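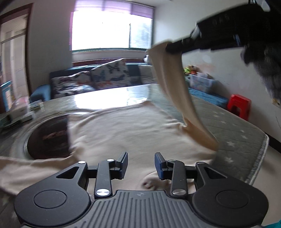
Wollpullover waschen - Maschine oder Hand?

September 2024, Beitrag von Irena Laskowska

Hallo zusammen, ich habe jetzt den zweiten Strickpullover ruiniert und würde gern wissen, wie ihr das macht. Es war reine Merinowolle, gewaschen im Wollprogramm bei 40 Grad, danach passte er meiner Nichte. Auf dem Etikett stand Handwäsche, aber bei meiner alten Maschine hat das jahrelang funktioniert. Die neue ist eine Remard. Liegt es an der Maschine oder an mir?

denise_heywood
40 Grad ist für Merino zu viel. 30, besser kalt. Und nicht über 600 Umdrehungen schleudern. Was nimmst du als Waschmittel?

Irena Laskowska
Das flüssige von Rornico, steht "Feines" drauf. Ob es für Wolle ist, müsste ich nachsehen.

Gaetano F.
Ich wasche Wolle nur mit der Hand. Lauwarmes Wasser, zehn Minuten liegen lassen, nicht reiben, nicht wringen. Danach in ein Handtuch einrollen und ausdrücken. Mein ältester Pullover ist von 97 und hat noch die Form vom ersten Tag. Die Maschine filzt früher oder später alles, egal was draufsteht.

denise_heywood
Das stimmt so nicht. Filzen kommt von Bewegung und Temperaturwechsel. Ein ordentliches Wollprogramm bewegt die Trommel weniger als die meisten Leute ihre Hände im Waschbecken. Ich habe schon mehr Pullover gesehen, die von Hand verdorben wurden.

Gaetano F.
Dann haben die Leute gerieben. Steht oben, dass man das nicht soll.

Tia M.
Zum Trocknen hat noch keiner was geschrieben. Nie auf den Bügel, die Schultern beulen aus und die Ärmel werden lang. Immer flach hinlegen und vorher in Form ziehen, auch den Kragen und die Bündchen.

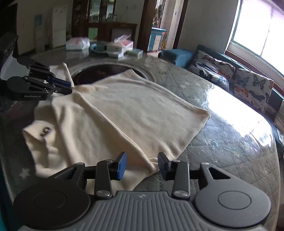

Ich drehe die Sachen nach einem halben Tag um und lege sie bei Bedarf auf ein frisches Handtuch. Im Winter dauert es bei mir bis zu zwei Tage. Nicht auf die Heizung und nicht in die pralle Sonne, helle Wolle vergilbt sonst.

Sheila B.
Flach trocknen ja, aber dann auf einem Gitter. Auf dem Bett kommt von unten keine Luft dran und es riecht nach einem Tag muffig. Ich habe so ein Netz von Modise, das legt man über die Badewanne. Hat 17 Euro gekostet.

Tia M.
Bei mir riecht nichts. Man muss die Nässe halt vorher gut rausdrücken. Ein Gitter drückt außerdem Muster in grobe Maschen.

Sheila B.
Meins nicht, das ist ein feines Netz. Bei den Drahtgestellen gebe ich dir recht.

Irena Laskowska
Danke euch. Ich habe nachgesehen, das Waschmittel ist für Synthetik und Mischgewebe, Wolle und Seide sind ausdrücklich ausgenommen. In der Anleitung der Remard steht auch, dass man das Wollprogramm von Hand auf 30 Grad stellen muss - voreingestellt sind 40. Kann man den verfilzten noch retten?

denise_heywood
Richtig verfilzt: nein. Wenn er nur eingegangen ist, in lauwarmes Wasser mit etwas Haarspülung legen, eine halbe Stunde, dann vorsichtig in die Länge ziehen und flach trocknen. Eine Größe ist manchmal drin.

Gaetano F.
Haarspülung bringt nichts außer Geruch. Aber schaden wird es auch nicht mehr.

Irena Laskowska
Ich probiere es am Wochenende und melde mich.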